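Reading time: 3 minutes
Print | E-mail this page

Section 4: Putting chopsticks away (the honest chapter)

If you skipped straight here from the Musteo quick-start sheet, hello, I would have done the same. People write to me more about this chore than any other, so I've given it its own section. The short version is that a robot can put chopsticks in a holder, sometimes, if you set things up kindly for it. I'd love to tell you it's ready to clear up after dinner, but it isn't yet, and I say that as someone who has spent most of the time since December watching it try.

Before you start

You'll need the base unit charged, the finger pads wiped, and the Prultar software open on the chore list page. Give yourself 40 minutes for the first go. It gets quicker!

4.1 Setting out

1. Clear the table of cups, phones and anything you're fond of.
2. Put the holder toward one side, open end up, with room for the arm to come over the top.
3. Lay the chopsticks flat with a little space between them. Tips should all point the same way.
4. Press Learn Table and keep your hands out until the light goes steady.

Note: a patterned cloth is fine and I'd leave it on. Lurdes Mota, who tested the first version for us in Gestcombe, took hers off every time and then found the machine was hopeless the moment she put it back. Let it learn the table you really eat at.

4.2 First run

5. Choose Single Pick. Please don't start with Sort All, however tempting it looks.
6. Watch the jaws as they close. They should meet the stick near the middle — if they come down on the thin end, press Stop and nudge the stick toward you.
7. Let it do 14 picks before you change any settings. One bad pick tells you very little.

Caution: keep your fingers away from the linkages while the jaws are moving. They aren't strong, but they do pinch.

4.3 When sticks lie close together
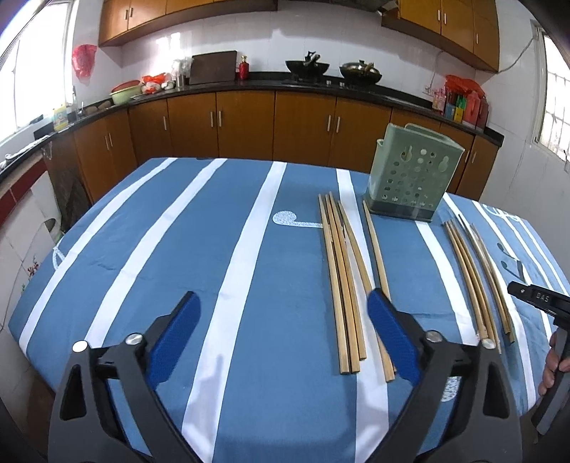 Loose sticks are easy enough. Three lying side by side are another matter, and you and I would just roll one away with a fingertip without thinking. The machine wants to pick up all three or push the lot along the cloth. So:

8. Turn on Separate First. It's slow, and it's meant to be.
9. If it fails twice on the same bunch, spread them by hand and carry on.
10. For shiny sticks, set Grip to Firm. Go back to Normal for plain wood.

Arben Georgiev keeps our test log, and out of 400 tries on bunched sticks he marked almost half as "needed a person." I think that's a fair picture of where kitchen chores are. Wiping a flat counter, fine. Small thin things that touch each other, not without you standing there.

4.4 Finishing

11. Press Home and wait for the arm to fold.
12. Save the run if you'd like us to see it. The Te Moana update, out 6th May, has a better save button.

See Section 5 for spoons, which are much easier.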